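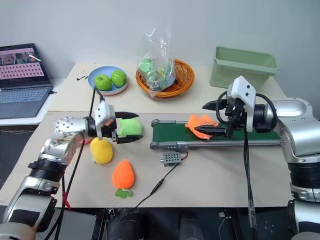 The green one in the left gripper, the orange one on the belt.

I've had 14 years on the packing line at Motdale, so when Bilal Kanaan told us two arms were coming to learn sorting, I'll admit my stomach dropped a bit! They practise on plush fruit and veg, bless them.

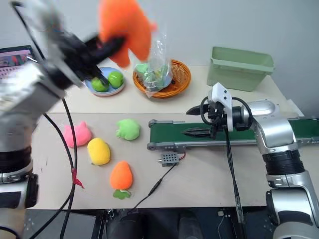 Orange toy up, carrot still waiting its turn.

My wrists won't miss the lifting, but I do wonder about the chatter (you get to know people over a belt). We've been promised retraining by October, and I've put my name down for the neighbouring bench.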